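Was the Bandlow Careers and Industry Fair Worth Going To?

Event Management, second-year project report
Submitted April 23, 2022

1. Why we picked this fair

Our group was asked to look at one trade event and judge whether its organisers' claims stood up. We chose the Bandlow Careers and Industry Fair because it was close enough to reach by bus and because its closing press release was so cheerful that we wanted to check it. The release said the fair had drawn 2,218 visitors over two days and called this "a full return to form". We had been there on both days and it did not feel like that to us.

2. The attendance figure

The first thing we asked the organisers, Trestau, was how they had arrived at 2,218. The answer took two emails. The figure is badge scans at the main door, so a person who came on both days is in it twice. Someone who went out for a sandwich and came back through the main door may be in it more than twice, as the scanners did not check for repeats on the first morning. Exhibitor staff were scanned as well. Trestau could not tell us how many separate people came, and did not seem to think it mattered.

We think it matters a good deal to anyone paying for a stand. A small firm deciding whether to book again needs to know how many new faces walked past.

3. What exhibitors told us

We handed out a short paper questionnaire to exhibitors and got 13 back. That is a small number and we do not claim it speaks for the hall. Most of those who replied had been sold their stand on the strength of visitor numbers from before the pandemic. Several said the second afternoon was dead. One wrote that the best conversations of the fair were with the people on the next stand.

Against that, nearly all of them ticked "likely" or "very likely" to return. We argued in the group over what this meant. It could be real satisfaction, or it could be that firms are afraid of being the one that is missing. Our form had no box for that, and we should have thought of it earlier.

4. What visitors told us

The visitor survey did better, with 147 completed forms. The main complaints were the queue at registration, poor signs to the upstairs seminar rooms and the price of coffee. The talks scored well. We are wary of that score because we collected most forms outside the seminar rooms, from people who had chosen to sit through a talk.

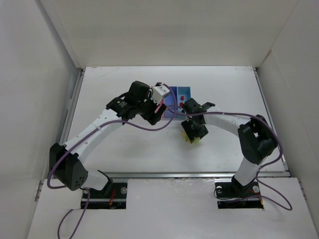

5. The online half

The fair was sold as a hybrid event, with streaming run on a platform called Dridell. An online ticket cost half the price of a door ticket. We bought one to test it. The main talks were streamed with clear sound, but the exhibitor pages were little more than a logo and a contact form, and two of the messages we sent through them have still not been answered. The chat was mostly people asking when the next session started.

Bastos, the firm that supplied the registration desks, told us it expects every fair of this size to keep an online side. It also hires out the equipment for doing so, and we have given its view the weight that deserves.

6. Findings

The fair was decently run and some people clearly got something from it. We found no good evidence for "a full return to form", and the one number offered in support cannot bear that meaning. We would suggest that Trestau publish separate visitors, leave out exhibitor staff, and report online viewers by how long they stayed.

7. Limits of our work

We had no access to ticket sales or to Dridell's own records. Our questions were written in a hurry and question four was confusing, so we dropped it. Trestau has said it may send a corrected figure in May, after our deadline.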